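Pre-run safety and method checklist, two-arm picking study
Site: Sallow
Completed by: Muthu Mudaliar
Reviewed by: Chandrasekhar Palaniappan
Software: Plonora planner

1. Emergency stop. Tested from both operator positions. OK.

2. Gripper force limit. Set on both sides before loading the policy. OK. Soft items still get squeezed more than I'd like, so I've left the lower limit in for now.

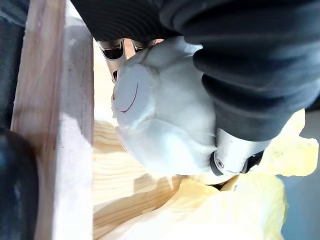

The same limit applies to firm produce, and we haven't seen a difference in drop rate. Log checked up to episode 2,201.

3. Arm cables. Watch the slack at the wrist when an arm reaches over the bins. Comment (CP): re-tie before the next block.

4. Reach and bin clearance. Fingers must stop short of the front edge on approach. OK.

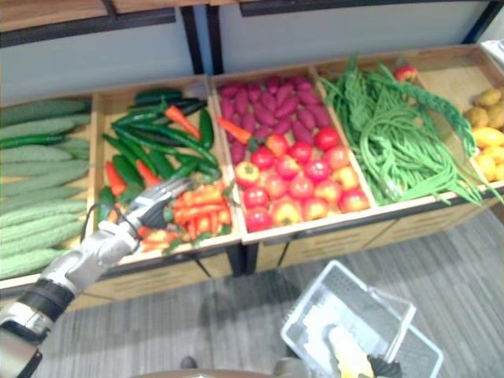 Item 4: hand at the pepper compartment, white basket below.

5. Training data. 3,316 demonstrations in the set, 357 held out for evaluation. The target is 4,000 – not met yet. Held-out episodes must not share a bin layout with training.

6. Container handling. Second arm stays at the rim while the first places. Pass, with comment: handle position varies between runs, please record it. 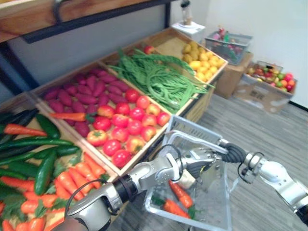 7. Floor and walkway. Keep stock boxes outside the marked reach of both arms. Recheck after lunch.

8. Sign-off. Cleared for the February block once item 3 is closed. – MM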